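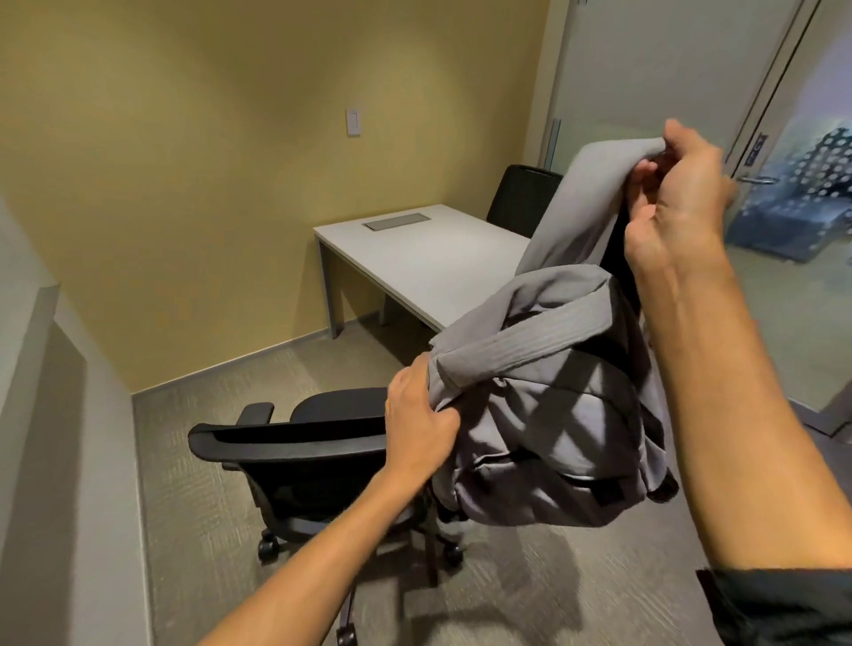 A grey bag held by its top handle over a black office chair.

Trader ordered to repay customers after taking deposits for work he did not do

A driveway contractor who took deposits from householders in Plelby and then failed to carry out the work has been given a suspended prison sentence.

Bradley Catterall, who traded as Grusen Paving, pleaded guilty to nine offences under consumer protection and fraud law at a hearing in April. He was sentenced to 20 months in prison, suspended for two years, and must complete unpaid work in the community.

The case was brought by Plelby Trading Standards after complaints from residents in the Pacheco Road area and nearby villages. Customers were asked for up to £3,000 in advance, which Catterall told them would pay for block paving and skip hire. In most cases no materials were delivered. At two addresses the old surface was dug up and left, and the owners had to pay another firm to make the ground safe.

Catterall also told customers that his work was covered by an insurance-backed guarantee from a company called Bodetti. The court heard that no such policy had been taken out. When customers rang to cancel, they were told that their money could not be returned as it had already been spent on stone.

In mitigation, the court was told that Catterall had run into debt after losing a larger contract and had used new deposits to finish older jobs. He had no previous convictions.

He was ordered to pay compensation to all the customers named in the charges, and £1,000 towards the costs of the prosecution. He is also banned from acting as a company director for four years.

Ryan Tunstall, senior officer at Plelby Trading Standards, said: "These residents paid in good faith and some of them waited most of a year for a start date that never came. I would like to thank them for keeping their paperwork and for giving statements."

Residents who paid a deposit to Grusen Paving and have not yet spoken to an officer are asked to contact Trading Standards through the council switchboard. Lines are open from 9am. Please have your quotation, receipts and any text messages to hand.

Ends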